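The Cleaning Bench: Tips for People Who Keep Putting It Off
Liliana Parisi
18/07/2021

Summer is when I get the letters about rust. A reader opens the cabinet after a humid month and finds the family pump gun has grown a light orange fuzz, and would like to know whose fault it is. I have a theory, but I also have subscribers to keep, so let's talk about benches, rags and damp closets instead.

None of what follows is gunsmithing. It's housekeeping, done on a table, by someone who has made most of the mistakes at least once and a couple of them annually.

Before anything else

Unload it. Open the action, look in the chamber, look in the magazine, put a finger in the chamber if you can, and then look again. Ammunition goes in another room while you work, and I mean all of it, including the round that lives in your jacket pocket from last fall. My uncle cleaned guns for forty seasons and checked the chamber every time he picked one back up off the bench, even if he had only set it down to sneeze. We made fun of him for it. He was right and we were idiots.

The table

Do not use the kitchen table. Solvent takes the finish off a kitchen table in a very specific oval, and that oval will be brought up at Thanksgiving. A folding table in the garage is fine. So is an old door on two sawhorses, which is what I have, with the knob hole plugged because small springs kept finding it.

Put down a mat with a raised edge. I use an Amato, the gray one, bought after a detent spring left my possession at high speed and went to live behind the water heater. A cookie sheet lined with a towel does the same job. Retire the cookie sheet afterward.

Light matters more than the mat. An overhead bulb shows you the top of your own head's shadow and very little else. Get a lamp with a bendy neck and put it off to the side, low, so the light rakes across the metal. You will see carbon you didn't know you owned.

Open the garage door. Run a fan if there's no breeze, pointed so it pushes the fumes out past you. If you have started to enjoy the smell of the solvent, go stand in the yard for a bit.

Rods, patches and brushes

Buy a one-piece coated rod and be done. The jointed kind that screws together from the blister pack is good for a truck box or an emergency, but the joints pick up grit and the whole thing bends like a fishing pole.

Clean from the breech whenever the design lets you. Where it doesn't, use a muzzle guide and go slow. The crown is the last thing the bullet touches, and grinding on it with a dirty rod is an expensive way to improve your neighbor's scores by comparison.

Wipe the rod down between passes. It takes three seconds and I still forget.

Patches: cut-up T-shirts are fine. Flannel is better. Whatever you use, cut a coffee can full of them on a rainy evening, because you will never once feel like cutting patches when you need one. Mine are 3 inches square for the shotguns and get trimmed down with kitchen scissors for everything else. (The scissors are also retired.)

Pour a little solvent into a small jar and work from that. Dipping a filthy brush into the bottle turns the whole bottle into the stuff you're trying to remove. I like the Hallwood bore solvent, mainly for the wide cap, and I've used plenty of others that cleaned exactly as well and tipped over more often.

Bronze brushes wear out. If yours goes down the bore without an argument, it's finished. Hang it on the pegboard for scrubbing bolts, and get a new one.

Holding things still

A padded cradle makes the job twice as pleasant. I put off buying one for years on the grounds that I had a lap. Then I borrowed a Bimano cradle from my brother-in-law, and he has stopped asking for it back. If you'd rather build one, two uprights cut from scrap pine with a V in each, glued to a base and lined with carpet remnant, will do for any long gun in the house. Check that the carpet has no staples left in it. Ask me how the walnut on my 20 gauge looks.

Oil, and how much

Less than that.

Most of the gummed-up actions I see were loved to death. A drop on each rubbing surface, worked back and forth, then wiped with a dry rag until the metal looks faintly damp. Oil runs downhill, and in a gun stored muzzle up, downhill is the stock. Over years it soaks into the wood behind the receiver and turns it black and soft. Stand them muzzle down on a pad for a night after a heavy cleaning, or just use less oil in the first place.

Keep one rag for wiping on and one for wiping off. Spread used rags flat outdoors until they're dry, and don't ball them up in a bucket in the corner. Linseed oil rags especially can heat up on their own and catch fire.

The cabinet

Foam-lined cases are for travel. Foam holds moisture against the steel, and so does the nice fleece sock your mother-in-law gave you, unless it's been treated. Case to go, uncase when you get home, every time, even if you're tired.

Inside the safe, you need something to deal with the damp. The rechargeable canisters work if you recharge them. I write the date on a strip of masking tape across the front of mine, as a form of self-inflicted shame. The last strip said April. For a bigger safe, a warming rod along the floor is better; my Dasow has run 4 years without a complaint. Add a cheap humidity gauge and keep it near 50 percent.

Leave the guns some room. A cabinet rated for a dozen holds maybe eight before they start denting each other.

And write things down. I keep a spiral notebook on a string by the safe: serial numbers, what got cleaned, when, rounds fired. It's how I know the old .22 has had 1,427 through it since the new extractor, and that I last cleaned it properly two notebooks ago.

Next month: slings, and why yours squeaks.
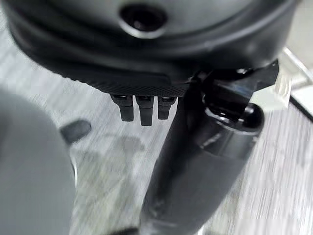

Matte black shell, crosshatched band below the rim.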